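Milagros Iglesias
January 2025

Thread on the washing-up in our lunch room at Lorente. A few people in Sundisdale asked what we changed after we stopped buying paper plates, so I'm writing it all down in one go.

We are 12 people and one small sink. No dishwasher. Everyone eats in the same half hour.
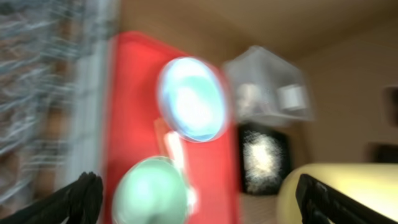
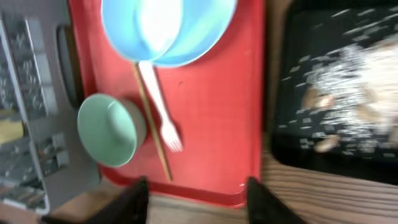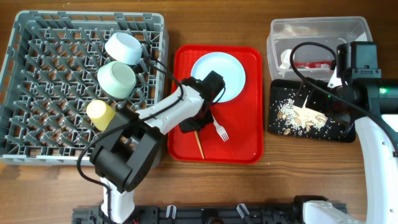

The main problem was never the washing. It was the bit before it, when everybody put their things down wherever they could find a space and walked back to work. By half past one you couldn't get to the tap. So the first rule was that used dishes go on a tray and nowhere else. Red was the colour they had left, and it has turned out handy, as a pale blue dish or a white plastic fork shows up on it straight away. On the old white trays we kept tipping forks into the bin.

I bought the trays from Grakel along with the rack and a few other bits. The whole lot came to $177 with postage. We were spending more than that on paper plates and cups between January and June.

Second rule: scrape before you put it on the tray. There's a bin right beside the table. Most people do it. Rice is the worst offender and gets everywhere if it dries.

Third rule: bowls and plates towards one end, cutlery lying flat below them. It takes no longer and it means whoever is washing can lift the cutlery out in one handful. We tried standing it up in a cup for a while. The cup fell over every time someone carried the tray.

People keep asking why we mix colours. No system behind it. The blue, the green and the yellow were sold as odd pieces and cost less than a matching set. Some workplaces give each person a colour. We talked about it and decided we didn't want arguments over who left the green bowl out.

The rack. Get one with raised sides. Our first one was the flat wire kind and cups rolled off the end of it onto the floor. The grey plastic one has slatted walls and an open grid base, and you can lay a cup on its side between the tines and it stays there.

It should have a cloth under it if it's going on a timber table. An open base lets the water straight through. We have one pale ring on ours from the first week, and I've tried oil on it and it's still there.

Laying cups on their side: I know plenty of people will say they should be upside down. They drain faster upside down. Ours are small and light and they tip anyway, so on the side is where they end up. I give them a wipe before they go back on the shelf.

Measure before you order. The gap beside our sink is 400 mm and the rack I wanted was wider than that by a finger. It went on the table instead, next to the trays, and that's a better spot for it. You're not reaching across the person washing.

Order on the table, left to right: rack, red tray, clear tub. The tub is for anything that doesn't belong to the everyday set. Lids, someone's lunch container from home, the good knife. It's clear plastic so you can look through the side for your own lid without pulling everything out. It gets emptied every fortnight and what's left goes to the op shop.

The black tray stays over on the right with the tub. It's meant to be the clean one, and there it is with rice all over it. Please don't use the black tray for dirty things. I have put a label on it and the label has come off, so I am saying it again.

Detergent: we use Clareo, the unscented one. A capful per sink is plenty. People pour in a lot more and then complain that the cups taste of soap.

Water temperature. Hot enough that you want gloves. There are two pairs under the sink and the bigger pair has a hole in the left thumb. I'll get another pair next time I'm in town.

Wooden things need their own rule. Chopsticks and skewers shouldn't sit in the sink with everything else. They swell and then go furry at the ends. Wash them first, dry them with a towel, leave them out in the air overnight. If one has a split in it, throw it away.

Plastic forks can be washed and reused for a good while if they're the heavier sort. Same idea as above, check the tines and bin any that are cracked. We're slowly replacing ours with metal ones as they go. I'm not going to throw out a whole drawer of usable forks to make a point.

Trays scuff. Ours have marks on them already and it makes no difference to anything. Don't use the green scourer on them though, it takes the gloss off and then curry stains them.

Roster: two people a day, one washes and one dries and puts away. It takes nearly 12 minutes if the trays have been loaded properly. If they haven't, it's a lot longer and you'll hear about it from whoever's on.

Things I'd still like to sort out: a hook for the tea towels, somewhere to stack trays when they're wet, and a plug that fits. The plug is the one I'd do first.

A couple of you asked about the rack, it was the large square one with the diagonal rows. I don't have the product number any more. Grakel had it in grey and white when I looked. Take the grey, white goes brown from the tea.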